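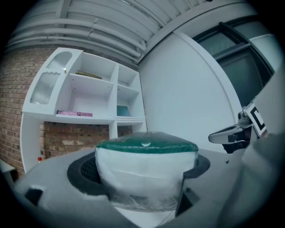 Item 1, gripper build. Kristof Dierckx reported on the two hand-held grippers made in the Jenddale workshop since the last meeting. Both are now assembled and in use. Most of the discussion was about wrapped goods. The squat cylinder with the dark green lid, still in its plastic film and sitting in the black-rimmed opening, was put forward by Kristof as the sort of item the jaws have to cope with. Film creases under the fingers and it is hard to judge how much squeeze to put on. Floor Maes asked whether the film should come off before practice picks. Agreed to leave it on, as most of what the sorter will handle at home comes wrapped.

Minutes of the previous meeting were then taken, out of order, and accepted with one correction: the bench power supply was bought from Balaskas, not borrowed.

Item 2, fingers. There was a long talk about finger material. The Werkuner pattern gives a soft finger with a ribbed inner face, and prints without supports if stood on end. Kristof has had one print fail at the tip and thinks the nozzle was worn. Floor prefers the metal jaw for anything small and stiff and would like to keep one tool of each type for the time being. Nobody objected. Kristof to change the nozzle and reprint one pair. Spare fingers to go in the drawer under the printer, marked with the date they came off the bed.

Item 3, marker tags. Floor has drawn up a bracket that holds the tag at a fixed angle. The present ones are held with tape on the back and have to be set by eye. The drawing was passed round. Kristof asked for a longer slot for the screw. Floor will alter it and cut a test piece in scrap before using the good sheet.

Tags must not be swapped between tools without a note in the book. This was done in August and a whole evening's recordings had to be thrown away.

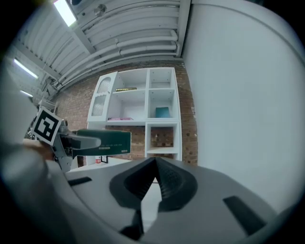
Item 4: boxed goods, green box in the metal jaws, soft fingers on the second tool.

Item 4, handover. Floor and Kristof went through passing a box from one tool to the other. Points raised:
Hold the box level and point it at the other tool.
The person receiving closes first, and the person giving lets go only when told.
Keep the tags clear of sleeves.
It was suggested that we write the words used for the handover on a card. Floor to do this.

Item 5, recordings. The shared drive holds 1563 clips. Kristof has looked through the first 189 and marked those with bad starts. He asked for help with the rest. Floor will take the next batch. File names are to stay as they are until the sorting is finished.

Item 6, money. The balance stands at 179 euros after the Bretlow order for screws and springs. No further spending was agreed apart from the nozzle. The question of a second power supply was held over.

Item 7, the sorter itself. The base is still waiting on the turntable bearing. Kristof has tried one from an old record player and found too much play in it. Floor knows of a larger one and will measure it. If it fits, the base can be drilled before the next meeting.

Any other business. The glue pot was left open again. Lids on, please. Key to the side door is with Floor.

Actions
Kristof: nozzle, one pair of soft fingers, list of bad clips to Floor.
Floor: tag bracket, handover card, next batch of clips, bearing measurement.

Minutes taken by Floor Maes, February 2019.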